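How Many People Were Really There?
Tuesday, February 14, 2023
By Hiu-tung Tam

When a lot of people go out into the street to say they are angry or worried about something, we call it a protest. The next day, the news often gives a number. "3,000 people marched," it might say. Sounds simple, right?

I'm not so sure. Who counted them? And how do you count people who keep walking around?

Take a march last September in the town of Zultorham. People were upset about a plan to close the bus line to Preseck. The group that set up the march said 3,881 people came. The police said 928. Both numbers can't be right, and maybe neither one is.

Look at those numbers again. They don't end in zeros, so they seem very exact, as if somebody tapped each person on the head. But a number can look exact and still be a guess. Always ask where it came from. 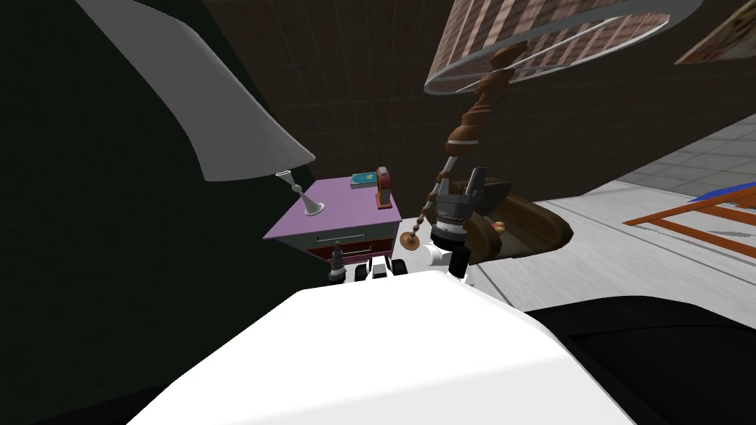

Why would two groups give such different numbers for the same march?

Often they want different things. The people who plan a march want it to look big, so leaders will listen. Others may want it to look small. They may also have counted at different times. If you count at noon and I count at three, some people have gone home for a snack and others have just shown up.

There are better ways to do it. One is to stand on a bridge and click a counter each time a person passes. Another is to split a street into squares, count the people in one square, and multiply. That works pretty well if every square is as full as the first, and they hardly ever are. People bunch up near the speakers and leave gaps at the back.

A reporter named Oosthuizen tried the bridge way in Zultorham and got 3,101. I trust that number more, but not all the way. Some people joined after the bridge. Did she look down to fix her glove and miss a few? She might have.

So what should you do with a crowd number? Check who said it. Check if they told you how they counted. The Gramar, the town's weekly paper, printed only the biggest number and never said whose it was. I would not call that good reporting, even though I liked the buses too.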